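Events > Open Days > Grornberg Robotics Open Day
Posted in December — by the Skalent web desk

Quick gallery from the Grornberg open day, more to come when the rest of the files are sorted. Doors at 9, and the parking lot was full well before that. Over 500 people through by closing, which is a lot for a building with one coffee machine. Thanks to everyone who waited in line for the afternoon slots, we know it was long.

Main hall first. Martinelli had the big corner again, with the palletizing cell behind glass and a talk every 60 minutes. Good talk, bad microphone. If you sat at the back and missed half of it, the slides are at the info desk, ask for handout 51.

Then upstairs to room 3041 for the hand-held gripper demo. Small room, small groups, shoes off the cables please. The Drimance team let people try the tool for themselves — pick something up, put it down, hand it to the next person. Kids were better at it then the adults.
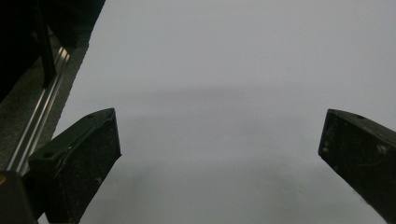
Drimance gripper, fingers open, nothing in them. Dusty fingers over the pale work surface, aluminum rail off to the left.

Most asked question of the day: does it hurt if you get a finger in there. The team had a foam block for showing how hard it squeezes and went through a few of them. Second most asked: why hold the gripper by hand when you have a robot arm. Short answer from the demo — a person does the task with the same kind of fingers, the recording gets used for training later, no arm needed for that part.

Some visitors wanted the finger drawings. Drimance says they will share the hole spacing and the outside dimensions, not the full files. Write to the open day address and we'll pass it on.

Lost and found: one gray scarf, one kids backpack, a set of car keys with a bottle opener. All at the front desk untill the end of the month.

Martinelli hall photos go up next, then the workshop tour.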